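Section 6. Comparing two hands on the laundry test

Use this section when you have a second hand to try on the same robot and want to know which one suits front-loading machines. It assumes that the arm has been calibrated (Section 4) and that the Comham controller is running its normal walking and standing program. If you only want to swap a damaged hand for the same model, go to Section 9.

The steps are written for the Wosa five-finger hand and the Mtshali three-finger hand. Other hands will work if they use the same wrist plate. Check the payload table in Appendix B first.

6.1 What you need

Both hands, each with its own wrist plate and data lead
A front-loading machine with the power switched off at the wall
A basket low enough to fit under the open door
The test cloths: cotton pillowcases, hand towels and one bed sheet
A 2 mm hex key
A printed score sheet for each hand
A second person to hold the stop button

CAUTION: The machine must be off at the wall for the whole test. A door lock that closes on a finger joint will break the joint and may pull the robot off balance.

6.2 Fitting the first hand

1. Put the robot in standing hold and lower the arm to its rest position.

2. Turn off wrist power from the controller menu. Wait for the wrist light to go out.

3. Loosen the four screws on the wrist plate with the hex key. Support the hand with your other palm while you do this.

4. Pull the hand straight off. Do not twist it. The connector pins are short and bend easily.

5. Fit the new hand and tighten the screws a little at a time, working across the plate.

6. Turn wrist power back on and select the hand by name from the list. If the name does not appear, turn wrist power off and check the data lead.

7. Run the finger check. Each finger should close and open once, starting with the thumb.

Note: The controller keeps the grip settings of the last hand until you select a new one. If the fingers move in the wrong order during the check, the wrong hand is selected. Stop and go back to step 6.

6.3 Setting the grip limits

Both hands ship with limits meant for hard objects. These are too high for cloth and will make the motors run warm on a long test.

1. Open Grip, then Limits.

2. Set closing force to 41 for the Wosa hand. The Mtshali hand reads force on a different scale, so use the Soft preset instead of typing a number.

3. Set the hold time to 200 seconds. The hand will open by itself if it has held something for longer than that.

4. Save the settings under a new name. Do not overwrite the factory set.

CAUTION: Automatic opening is there to protect the motors. Do not rely on it to free a trapped person or a trapped hand. Use the stop button.

6.4 Placing the machine, basket and robot

1. Open the lower door all the way. With stacked machines, leave the upper door closed. The head sits close to it when the robot leans in, and an open door there will be hit.

2. Set the basket on the floor in front of the drum, under the door opening.

3. Walk the robot to its start point and mark the front foot with tape. Every run, with either hand, starts with that foot on the tape.

4. Lead the tether cable away behind the robot and clear of its heels. Leave enough slack for one full step back.

5. Switch on the head camera and check that the rim of the drum is fully in view. If glare from the door glass washes out the view, close a blind or move the lamp. Do not change the camera exposure between hands, or the results will not compare.

6. Save the position as a start pose.

6.5 Running the test

Each run moves one cloth between the drum and the basket. Do all the runs with the first hand before you change over.

1. Load the start pose and press Ready.

2. Bring the arm down in front of the drum at slow speed, elbow bent, fingers open. Let it settle before you go on.

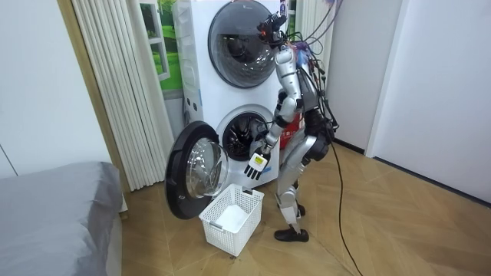 3. Select the direction, loading or unloading, and press Run. Keep your own hands out of the drum and the basket until the arm is back at rest.

4. Write down the result as soon as the arm stops. Score a run as clean, helped or failed. A run is helped if you touched the cloth or the controls at any time after pressing Run.

5. If the cloth drags on the rim but still arrives, score it as clean and put a D next to it. You will want these later when you compare the two sheets.

6. Between runs, look at the fingertips for loose threads. Threads caught in a joint will change the grip well before they stop the finger from moving.

Note: Error 1601 means that the wrist has met more resistance than expected. With cloth, the usual cause is a corner caught between the gasket and the drum. Press Release, back the arm out at slow speed and free the cloth by hand. Score the run as failed.

CAUTION: Never pull on the cloth while the hand is still gripping it. The robot will step to keep its balance, and it may step toward you.

6.6 Changing over to the second hand

1. Return to standing hold and repeat 6.2 and 6.3 with the second hand.

2. Load the same start pose. Do not save a new one.

3. Run the arm down to the drum once with nothing to pick up. The Mtshali hand is longer from wrist to fingertip, so the fingers will come lower than before. If they touch the rim, raise the wrist height in the Tool menu. Leave the start pose alone.

4. Use the same cloths in the same order.

6.7 Reading the score sheets

Compare loading and unloading separately. A hand that does well at one can be poor at the other, and a single total hides this. In our own runs the five-finger hand was better at picking a folded cloth out of the basket, and the three-finger hand was better at reaching to the back of the drum — it is narrower when closed. Neither handled the bed sheet well. Leave the sheet out of the totals and note it on its own line.

If the two sheets are close, repeat the test on another day with the order of the hands reversed. Operators get quicker as they go, and the second hand often benefits.

Send completed sheets and the controller log to Kulap Khunthong at Cendent support. Include the saved name of your grip settings and the serial number from the underside of each wrist plate. Logs sent without a score sheet cannot be matched to a hand.

Before you put the robot away, restore the factory grip limits and remove the tape from the floor.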